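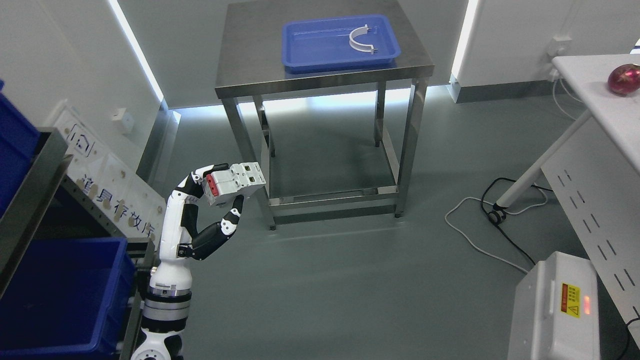
Figure 1. Robot hand holding a modular circuit breaker, with the table and tray behind it.

Handout 2: Good practice for handling cells with a robot arm and a hand
Robotics Practice, Drernby campus
Revised 2022-07-24

Please read before the first lab in August. The handout covers the rules we follow when a robot picks up small parts, carries them through a room where people also walk, and puts them into a tray. We use breakers and brackets as our work pieces. The official safety standards are in the course reader, and this handout does not replace them. It only says how we apply the general ideas in our own rooms.

1. Words we use

Cell: all the space the robot can reach, plus the space a person needs to stand beside it.
Work piece: the thing the hand holds or will hold.
Target: the place where the work piece should go. In this handout it is the blue tray on the steel table.
Home: a position of the arm where it touches nothing and holds nothing.
Carry: any movement with a work piece in the hand.

Students often write "robot" when they mean only the hand. In your lab report please keep the two apart. A fault in the hand and a fault in the arm go on different pages of the log book.

2. Before you switch on

2.1 Walk once around the cell. Look at the floor first, then the table, then the shelves.

2.2 Cables on the floor must lie outside the walking path. A loop of cable is easy to forget while you look at a screen. If a cable must cross the path, use a cover, and write it in the log.

2.3 Equipment with a lightning-bolt label stays closed. You may look at the indicator light, but you may not open the case, move it or put your bag on it. Only lab staff work inside it.

2.4 Stands on casters must be braked. Push each one gently with your foot. If it rolls, it is not braked.

2.5 Things which do not belong to the task must be at a place where the arm cannot come. If you need an object later, leave it on the desk and not on the table.

2.6 Check that you can reach the stop button from where you will stand. Do this with your hand, not only with your eyes.

3. Holding the work piece

A breaker is a block with flat sides, openings and a toggle part. The rule in our lab is that fingers press on the body. They should not press on the toggle, and a fingertip should not go into a terminal opening. The breakers in our exercises are never connected to anything, but we want the habit to be correct from the first day.

The Kendine exercise sheet gives three questions for every grasp. Answer them in writing before you allow the carry.

a) Which surfaces do the fingers touch?
b) Where will the piece fall if the grasp opens?
c) Can a person see the toggle side from the operator position?

Question b) is the one which students leave empty most often. The answer may not be "it will not fall".

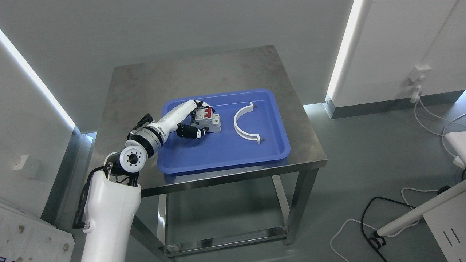 Figure 2. Breaker held over the tray with the toggles facing up. The white bracket lies in the same tray.

When a second part is already in the tray, the new part must have its own free area. Consider the bracket in Figure 2. It is curved and has two ends which stick out, so it needs more room than its shape suggests at first look. Plan the release point for the breaker by the outermost points of the bracket, and never by the middle of the curve. Parts may not be stacked in a tray, also when the tray is nearly full.

The orientation of a part is recorded before the release. Use the words "toggle up", "toggle side" or "toggle down". Please do not write "normal" or "wrong way", as each group understands them differently.

4. Speed and distance

For the first labs the speed limit of the hand during a carry is 200 mm per second. With no work piece the same limit applies. Some groups ask to go faster on the way back to home, and the answer is no until you have passed the Sugiyama check.

Keep 800 mm between your body and the nearest point of the arm while the drives are on. If you must come closer, stop the arm, say "stopped" in a loud voice, and wait for your partner to repeat it. Both partners do this, every time, also when the room is quiet.

There are always 2 persons at a cell. One operates and one watches. The watcher does not use a phone or a laptop, and does not write the log during a carry.

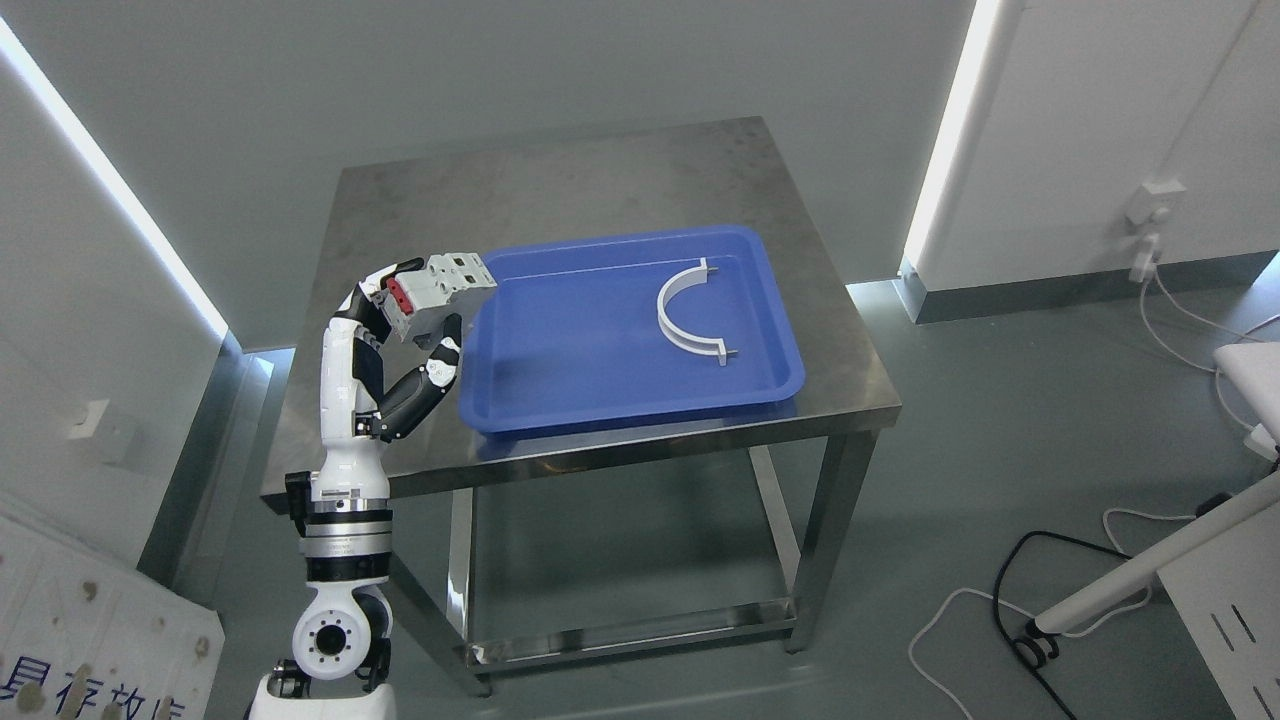
5. Approach and leaving

5.1 Come to the tray from above. A hand that comes from the side can catch the rim and push the whole tray.

5.2 Fingers and thumb count as part of the robot size. When the thumb is bent down under the palm, the lowest point of the hand may be the thumb tip. Measure from there.

5.3 Look at the cable along the forearm before each new program. It needs enough slack for the wrist to turn, but it may not hang so far that it can touch the tray or the part.

5.4 After a release, lift straight up first and only then turn.

5.5 Do not correct the position of a tray by hand while the arm is above the table. Go to home, stop, correct, then start again.

6. Parts storage

The blue bins on the rack are for parts and packing. The arm does not take from a bin unless your task sheet says so. Bins go fully onto the rail, and nothing may hang over the front edge on the side of the arm. If you find a mixed bin, leave it mixed and write it down.
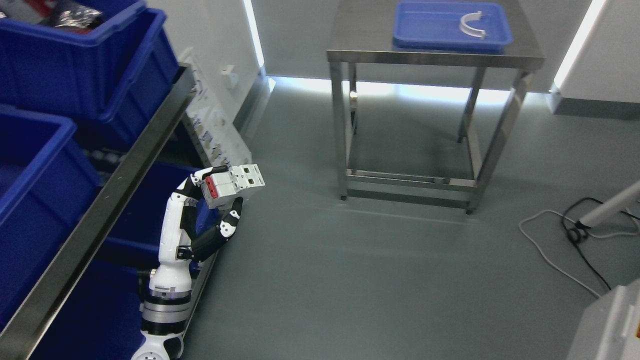 A carry near the rack needs more care than a carry above the table. The steel rail does not move when the hand hits it, and a bin can move a lot. For this reason the Drotier task sheets draw a line between rack and table, and the work piece stays on the table side of it. If your path crosses the line, make a new path. Lower speed is not accepted as a solution.

7. The log book

Write for each session: group number, cell, program version, work piece, orientation at release, and every stop with its cause. A stop without known cause is written as "cause not known". This is a good entry and you lose no marks for it. You lose marks for a stop that is missing.

Reading for next time: chapter 4 of the reader, up to page 94.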